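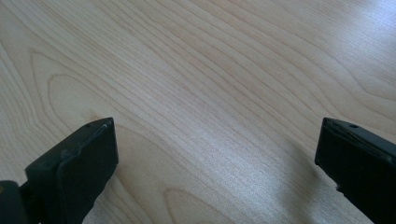
Recording demonstrations with the hand gripper, part 2: your first session

In part 1 we charged the gripper and made the calibration. Now you will record a simple task, picking up a cup and putting it on a saucer.

1. Clear the table and open the fingers fully. Each recording must begin like this, with nothing between the fingers.

2. Look at the preview before you press record. Both finger tips should be visible. If there is strong shine on the table, move the lamp or turn your chair a little. A small shine is acceptable.

3. Put the cup and the saucer in their places, press the button and wait for the beep. Keep the gripper still for one second more.

4. Move to the cup slowly — slower than you would with your own hand. Close the fingers until the cup is held, lift it, and lower it on the saucer. Open fully again before you go back.

5. Press the button to stop. If you dropped the cup or hesitated a long time, mark the recording as bad and repeat it.

Change the position of the cup after every recording. In my first session at Irkness I forgot this, and from 71 recordings we could keep only 29. Peadar Duggan, who trained the model, was very patient with me.

I advise to stop after 44 recordings and rest the wrist. The tool is not heavy, but in the evening you will feel it.

Copy the files to the Cisneros folder the same day. How to cut the beginning and the end of each recording is explained in part 3, written by Gobnait Nic Aodha.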